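Darning night in Gindisbridge, or how to save a heel

I got to the back room of the old Gindisbridge post office late and out of breath. Igor Havlíček already had the kettle on. He is 71, used to fix looms at the Lilham mill, and has run the mending table here every October through April for long enough that he's stopped keeping track.

"Sit, sit. What did you bring?" One sock. Hole in the heel the size of a quarter. He looked at it for a good while. "You walk on the outside of your foot," he said. News to me.

He learned from his grandmother, who darned by the stove and didn't allow talking. At the mill it was machines all day. "Big ones, 2,800 threads across. One breaks, you hear it. Then you go home and your own sock has a hole and you think, well, same thing, only smaller."

A darn is just weaving, he says. Threads one way, then threads the other way, over and under, until the gap is closed. Most beginners pull too tight. The heel puckers, the sock goes in a drawer, end of story. He wants it loose. Looser than that. He made me take mine out twice.

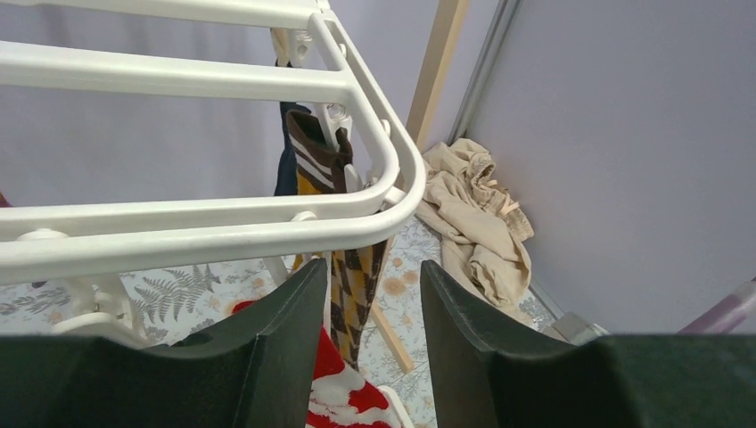
What about wool versus cotton? He shrugs. Wool forgives you. It felts a little with wear and the repair settles in. Cotton shows every mistake but it holds, so for kids' socks he uses cotton and doesn't worry how it looks. The fuzzy kind is the hardest. "You can't see the stitches! You are working in fog." For those he turns the sock inside out and goes by feel.

He buys his yarn in 90 yard cards from a shop called Jiang, over by the Lilham bus stop, and he is not neat about matching. Brown on gray. Green on pretty much anything. He held up his own left foot to show me, orange heel on a navy sock. His wife picked the orange.

I asked if people still throw socks out. Of course they do. "A pack is cheap. I don't argue with anybody about it. But a good pair, somebody made it for you, you had it on when the baby came, that one you keep." He stopped there to find his glasses, which were on his head.

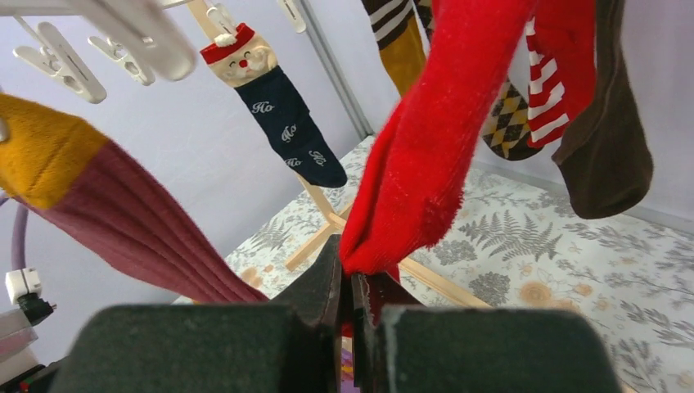
The tools, such as they are

A darning mushroom, or a light bulb if you don't have one. His is a Plurkus, a brand I'd never heard of, wood, with a dent in the top from being dropped down the cellar stairs. A long needle with a blunt tip. Small scissors. Thats it. He has no use for the little looms people order online, though he let a woman at the table use hers and even said it was "quite clever" when she'd finished.

Light matters more than tools. He works next to the window until four and then gives up on dark yarn altogether. 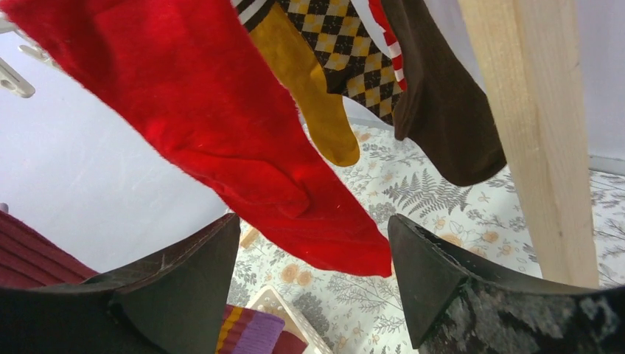 On washing he has opinions. Inside out, cool water, no softener. Hang them, don't tumble them. Hang by the toe or by the cuff? He's a toe man, so the peg doesn't stretch the elastic, and he has had this argument with his sister for most of his life. She's a cuff person. Neither one is budging.

And start early, before there's a hole. Hold the heel up to a lamp. If light comes through, that's the time, ten minutes with matching thread and you've got another winter out of it. Wait untill your toe is out and you're there all evening.

How many has he done? He laughed. One year he wrote them down, for the newsletter, and got to 115 by spring. The best year for the table was 300, counting everybody, including the mittens.
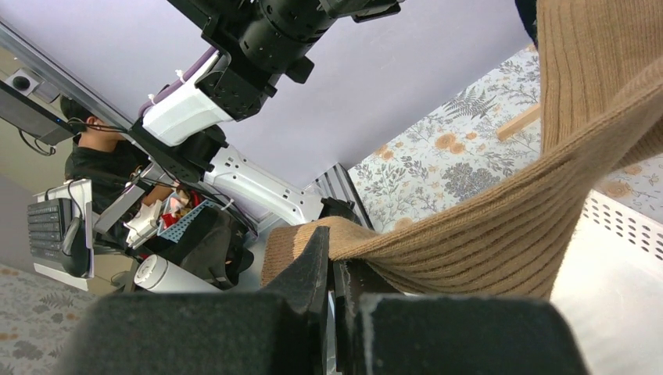 Sweaters and other big jobs

Elbows he'll do. Cuffs too, if the edge is only frayed. Moth holes, yes, but bring it clean, and put it in the freezer in a bag first, please. Ribbing he hands back to you with instructions, because ribbing has to be knitted back in, loop by loop, and he says his eyes are done with that. "I can tell you how. I can't do it for you. Come with coffee."

Zippers, no. Don't ask about zippers.

My heel took an hour and a half. It's lumpy on one side and the color is wrong. He ran his thumb over it, said it would hold, then asked where the other sock was. Home. "Bring it next time," he said. "It will be thin in the same place."

The table opens at two, upstairs door, bring your own mug.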